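Out and about: the Titach open day

In July a small party of us took the bus to Kaststead for the Titach open day, drawn by the promise of robots and, in my case, by the promise of lunch. Titach teaches machines to do fiddly things with their hands. I had pictured sparks and a safety helmet. We were given a visitor sticker and a seat.

Our host was Sølve Viklund, not to be confused with Sølve Tangen, who runs the software upstairs and gets all of Viklund's parcels. He explained that a robot learns to roll up a strip of paper by studying people rolling up strips of paper, over and over, filmed from where their own eyes would be. The target for this job is 1,000 rolls. They had reached 63 when we arrived, and I can report that the mood was calm.

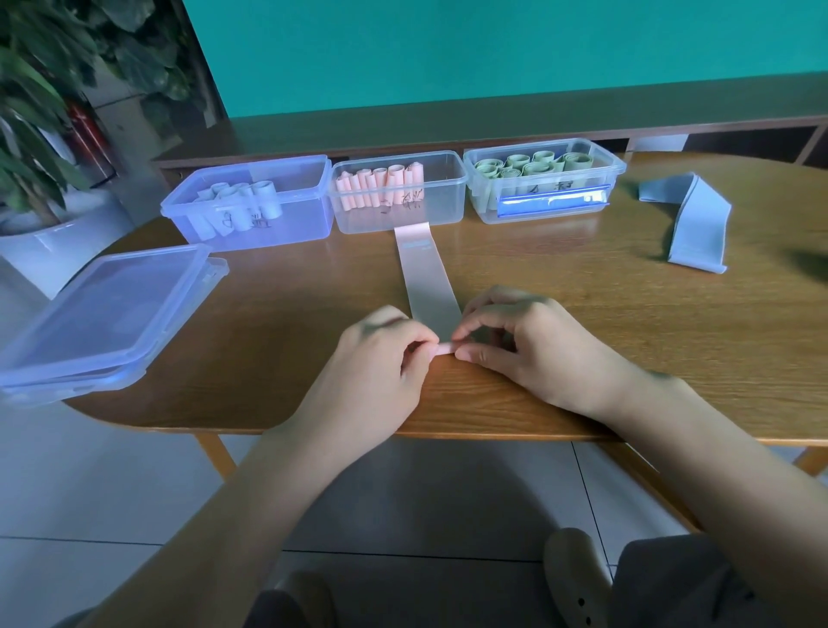 The trick, Viklund told us, is the first turn. Once the end has been pinched into a tight little curl the rest more or less follows, but a machine has no idea how hard to pinch. Too gentle and the curl springs open, too firm and you have a crease, and a creased strip will sulk all the way along. He has strong views on creases. Each colour gets its own tub, and finished rolls are stood on end.

Visitors were then invited to have a go. I managed 4 in the time it took the woman from Terkelham to do a good many more, and mine were described as "useful data", a phrase I plan to use at home about my cooking.

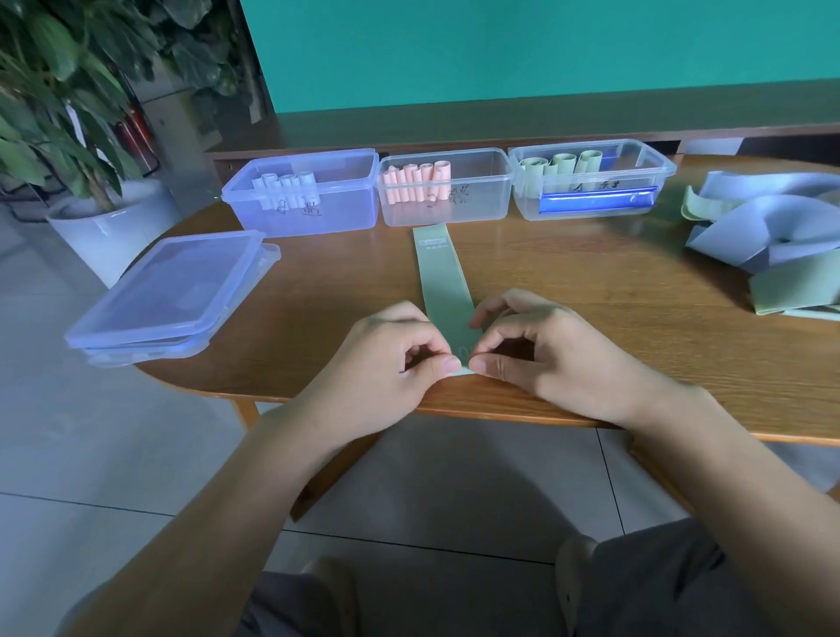 Getting the first curl started on a green strip at the Titach open day.

After that we saw the robot itself, which they call Nair. It took hold of a strip, considered the matter for 25 seconds and let go again. There was warm applause. Tangen came down to say this was a big improvement on the spring, and to ask whether anyone had seen a parcel.

Lunch was sandwiches, and the egg ones went first. Anyone wanting to join the next outing should put their name on the sheet by the door.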